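Trastemwood opens its living room for sitting, and I sat

Good news for anybody in Stotetby who has ever bought a sofa after perching on it for ten seconds with a coat on. Trastemwood, the furniture store by the old bus depot, has turned its back showroom into a proper living room, and you're allowed to stay in it for as long as you like. I went over in February on the morning it opened, fully planning to be in and out in half an hour, and I missed lunch.

The idea is pretty simple. The store took out the rows of price tags and set the room up the way you'd have it at home, with a big sofa, a carpet and throw pillows you can move wherever you want. You come in, take your shoes off (please take your shoes off, there's a mat) and you sit, or lie down, or read the paper. The staff stay out at the front desk until you come and find them, which I loved, being the kind of shopper who says "just looking" before anybody has opened their mouth.

The star of the room is a large beige sectional with a chaise on the right-hand side. It's a very pale, creamy kind of beige, with button tufting across the back cushions and a row of headrests along the top that you can adjust. I'm not normally a headrest person! They always made me think of the dentist. But I'm tall, and most sofas stop somewhere around my shoulder blades, and after a while with my head properly supported I was coming around to them. The chaise is deep too, and left smooth instead of tufted, so you don't get a button in the back of the knee.
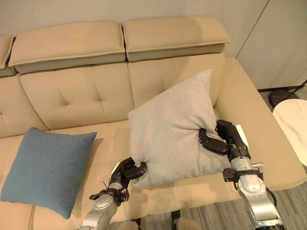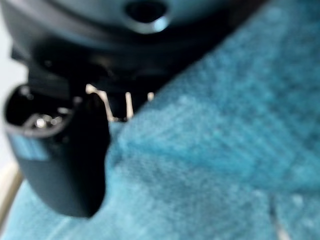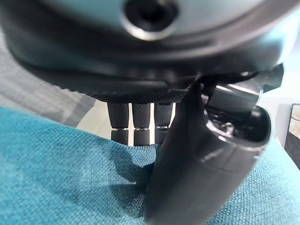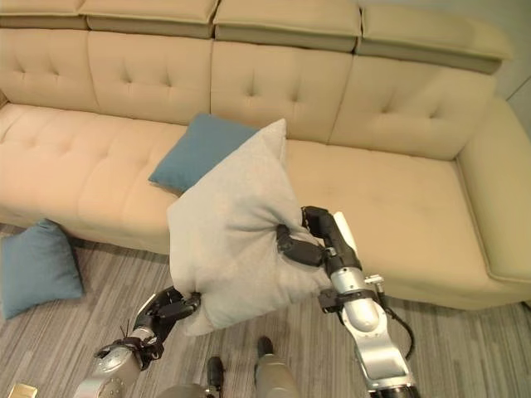

Bożena Grabowska
Home and Neighborhood Writer

Now, the pillows. I could have written this whole piece about the pillows and my editor knows it. There's a light gray one and a blue one on this sofa, both square, and the question of which goes in front has apparently been argued over at the store for weeks. Gray in front of blue makes everything calm and a little sleepy. Put the blue one by itself against the back cushions and suddenly the beige looks warmer, and your eye goes straight to it. I tried it both ways, then a third way with the gray one down on the chaise, and then I put it all back because a couple was waiting and I felt I was hogging it.

My vote is for the two of them overlapping, gray in front, with the blue peeking out behind. Tilt them so a corner points up. I know some people like their pillows standing square like books on a shelf, and those people are welcome to come in after me and fix it.

Mrs. Đồng, who manages the store, told me they went back and forth on the color of the sofa as well. They had a dark green one in mind for the longest time, and it was her sister who talked them out of it. "Everybody says they want green, then they go home and buy beige," she said. "So we thought, fine, let's have them sit on the thing they're going to buy." I laughed, and then remembered what's in my own front room. It's beige. It has been beige through two apartments and a house.

If you're worried about keeping a light sofa clean, so was the woman next to me, who has grandchildren and a dog and was asking all the right questions. The answer she got was to vacuum it weekly with the soft brush, pull lint and crumbs out from around the buttons with your fingers before they settle in, and get to spills right away with a damp white cloth. Dab, don't rub. Turn the throw pillows around when you think of it, too, so one side doesn't get all the sun and all the heads. I asked about plumping and was told to hold a pillow by two opposite sides, squeeze it in, let it go and give it a shake. I've been karate-chopping mine for years like they do on television. You're supposed to stop doing that if you want the filling to stay even, so there goes one of my few decorating skills.

A couple of practical bits. The room opens at 9 in the morning and closes when the store does. There's no booking, but if it gets busy they'll ask you to give somebody else a turn. Kids are fine. Food isn't, and I was gently parted from my coffee at the door. The store parking lot fills up fast, so try the side street by the laundromat first.

You can order the sofa in other layouts, including one with the chaise on the left, which matters a lot if your window is on the wrong side like mine. Measure your doorway before you go, and your hallway, and that awkward bend at the top of the stairs if you have one. Write it all down, because you will not remember it once you've leaned back. Delivery inside Stotetby is included, and out to Clamitz it's extra, depending on the stairs.

They'll be changing the room over once the weather warms up. Mrs. Đồng wouldn't tell me what's coming next, only that there will be more color and that the carpet might go, which I'd be sorry about. The stripes do a lot for a plain sofa, and I noticed more than one person looking down at them and then over at their spouse. There's also talk of a reading lamp for the chaise end. I put in a strong word for the lamp.

Throw pillows are sold separately, at the front of the store, and there's a basket of odd ones marked down if you don't need a matching pair. I came home with one. It's a sort of mustard, it goes with nothing I own, and my husband has moved it twice already. If you stop by the new room and have feelings about gray in front or blue in front, write in and tell me, and I'll pass the verdict along to the store.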